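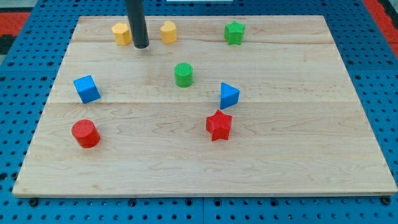
From the Negash Reference, robotics section. Entry by the editorial staff. Last revised Tue 13 October.

Tabletop demonstration collection is the practice of recording a robot arm as it is guided through simple tasks, so that a learning system can later be trained on the recordings. A single recording is called an episode.

Block sets are widely used for the purpose. A typical set combines a few colors with a few shapes, such as stars, cylinders, a cube and a heart, placed on a wooden board within reach of the arm. In pushing tasks the arm carries a plain rod with a rounded tip in place of fingers. An operator steers the rod while a written instruction, for example "move the red star toward the blue cube," is stored with the episode.

The Lultodow collection, begun in April at the Pundmont laboratory, holds 490 episodes gathered by 12 operators. Instructions were drawn from 19 sentence patterns. Episodes in which the rod lost contact with the block were kept and labeled separately.

See also: Block pushing; Imitation learning; Serkeo format; Teleoperation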